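### 3.2 How people keep the small things: the table, the tray and the wall

We had not planned to write so much about drawers. When we began our visits in Brundlow and Trellton, we meant to ask people how they store the household goods they use every day, and we supposed that most of the answers would be about closets and shelves. Instead, in home after home, people walked us straight to the place where the little things pile up - the tape, the spare keys, the string, the stamps - and talked about it with real feeling. Of the 162 households that took part, 107 named a single spot in the home where such things "belong," even when very few of them were there at the time of our visit. The word "belong" came up so often that we have kept it as a term of our own in what follows.

A spot of this kind is nearly always a flat surface first and a container second. People put a thing down where their hand happens to be, and only later, when a visitor is coming or a meal has to be served, do they look for something to put it in. Earlier writing on clutter tends to treat the surface as a failure of the container, as if every table would be clear if only the right box could be bought. Our households did not see it that way at all. They spoke of the surface as a kind of waiting room, and they were often quite fond of it.

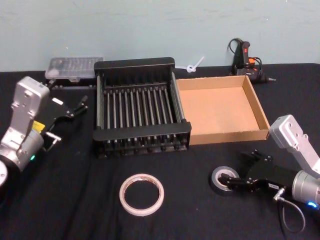 The length of the wait varied a good deal. In the Trellton homes, where kitchens are small and the table has to be cleared for supper, things seldom stayed out past the evening. In Brundlow, where many of the older houses have a back room or a wide hallway, the same kinds of things might stay out for a whole season. One woman told us in October that she was still "getting to" a pile she had started when the windows were open, and she said it so cheerfully that we wrote it down word for word.

We asked each household to keep a storage diary over 10 days, noting where a thing was picked up and where it was put back. The diaries are a joy to read, though they are hard to code (see Section 2 for our scheme). Many people wrote far more than we had asked for, and a few drew little maps in the margins. What the diaries show most plainly is that a low, open container gets used and a lidded one mostly does not. A lid asks for a second hand and a moment's thought, and at the end of a long day neither is easy to come by. Several people had taken the lids off boxes they had bought for the purpose and could no longer say where the lids had gone.

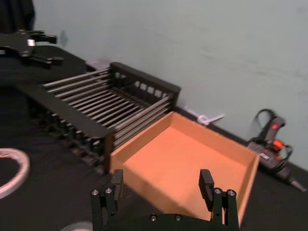

We should add that cost played very little part in this. Homes that owned the Bognár drawer sets, which were sold widely in both towns, used them for linens and papers and kept their small things in whatever was at hand - a saucer, a shoebox, the bottom half of a carton. When we asked why, people talked about being able to see what they had. A drawer hides a thing, and a hidden thing, as one retired bus driver put it, "is a thing you buy again." 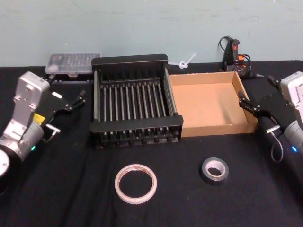 Repeat buying deserves a paragraph of its own, and we are glad to give it one. It was the complaint we heard most, and people told it against themselves with a good deal of laughter. Tape led the list by a wide margin, followed by scissors and batteries. It is easy to see how this comes about. The two rolls on the black cloth in the picture are out at the front, well away from the row of things along the back edge of the table, and a person who leaves tape lying out like that will find it again without trying. Once it goes into a drawer, though, it is as good as gone, and the next trip to the store brings home another. The diaries record the same pattern again and again, and it held in both towns.

The last part of the pattern has to do with walls. We had expected people to gather their things in the middle of a surface, within easy reach. In the longer interviews they spoke much more often of pushing them outward, to the side or into a corner, so as to keep a clear patch for work. The Anura checklist, which we used during each visit, gave us only a single box to tick for "position on surface," and we came to regret that. Our field notes are fuller on the point, and we draw on them in the next section.
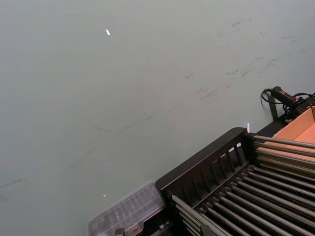 **Figure 2.** Objects gathered toward one side of a plain surface, with the rest left clear.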